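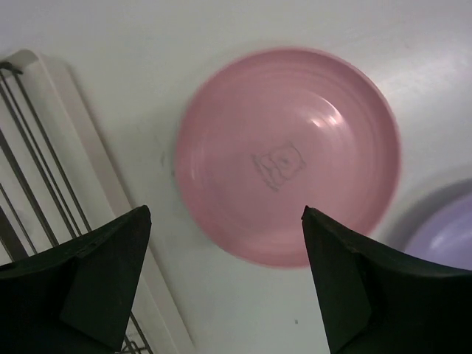

Bilura 29 Throw Bag, floating rope, 6 mm
Order code BR-29

Back in stock after the July rush. Sorry to everyone who waited.

Throw bag for paddlers, swift water courses, outdoor centres and anyone who runs groups near moving water. Made for us by Erkum, packed and checked at our Brovton unit. Same bag as before with a wider neck, so it repacks quicker with cold hands. The old narrow neck version is finished, please stop asking.

What you get
Bag with 29 metres of floating rope already stuffed in. Foam disc in the base so the bag stays up if you let go of the lot. Mesh side panels for draining. Grab loop top and bottom. Printed card with care notes.

Rope
6 mm, floating, bright yellow. Thin, so gloves are a good idea if you're holding a grown adult in a strong current. Breaking load 1000 kg when new and without knots. A knot brings that down a fair bit. Not a climbing rope, not for lowering people, not for towing vehicles (yes, we have been asked).

Bag
Red or orange, we send whichever is on the shelf unless you put a note on the order. Weight 287 g without the rope. Reflective strip round the neck. Drawcord with a toggle you can work in gloves. Waist belt sold seperately, the Achterberg quick release belt fits, so does most of what's out there with a 50 mm webbing loop.

Using it
Open the neck fully. Pull out a bit of rope and hold that end — don't tie it to yourself. Shout, get eye contact, throw past the swimmer so the rope lands across them. Brace or sit down before the load comes on. If you miss, pull in, scoop some water in the bag and throw again. Practise all this on dry grass first, then on flat water. A bag is no substitute for a course.

Care
Rinse in clean water after the sea or a muddy river. Tip all the rope out to dry, loose, out of the sun. Stuff it back in hand over hand, never coil it. Check the whole length for cuts and flat spots before each season and after any hard pull. If in doubt bin it.

Group orders
Schools and centres can have an account, ring or email the Brovton office. 6 bags or more go carriage free on the mainland. Spare rope can be ordered on it's own, code BR-29R — allow a few extra days, it gets cut to order.

Returns
Unused and dry, with the card, within 29 days. We can't take back rope that has been in the water.

Page updated October 15, 2022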